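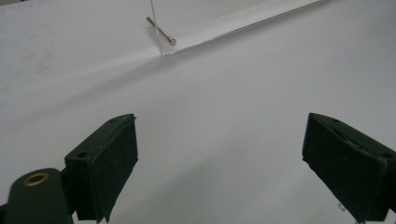
Bonjour à toutes et à tous,

Je réponds à Dezső sur la dérive du niveau de nappe au piézomètre de Veres.

> Le 16, Dezső Lakatos a écrit :
>
> La série de Veres décroche par rapport à celle d'Irkeck depuis la remise en service. L'écart est de 13 cm et reste stable hors épisodes de pluie. Avant de corriger toute la chronique, quelqu'un peut-il confirmer la cote du repère de mesure ? J'ai deux valeurs dans mes fichiers et aucune n'est datée.

La bonne cote est celle du nivellement de décembre. L'autre se rapporte au bord du tube avant la pose de la rehausse. La différence entre les deux correspond à l'écart que tu observes, donc il n'y a pas de dérive de sonde à chercher de ce côté. Je propose un décalage constant à partir de la première mesure postérieure à la rehausse, sans toucher à ce qui précède.

Pour les épisodes de pluie, c'est autre chose. La sonde de Veres est absolue, non ventilée, et la compensation se fait avec le baromètre de Skondemton. Les deux horloges ne sont pas calées sur la même heure : la sonde est en UTC, le baromètre en heure locale. Au passage d'un front, cela suffit à produire des pics parasites de 2 cm. À reprendre avant toute interprétation de la recharge.

J'ai relancé le calcul sur 1 698 enregistrements avec les horodatages corrigés. Les pics disparaissent, sauf le mardi de la purge, que je marquerais comme invalide.

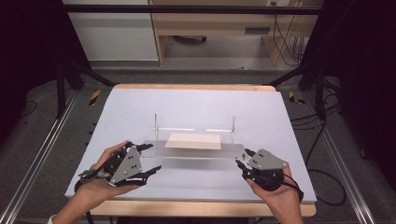 Reste la question du format d'échange. Le fichier de Brudum mélange encore profondeur sous repère et cote absolue dans la même colonne, avec un changement de signe pour seul indice. Je demande deux colonnes distinctes, l'unité dans l'en-tête et le repère en métadonnée. Les deux grandeurs se lisent en sens inverse — comme les deux pinces de la photo, symétriques et tournées l'une vers l'autre — et une inversion passe facilement inaperçue sur un graphique sans échelle.

Dezső, peux-tu m'envoyer les mesures manuelles à la sonde lumineuse, y compris celles que tu as écartées ? Je referai le calage avec l'ensemble avant de déposer la version corrigée.

Cordialement,

Farah Harahap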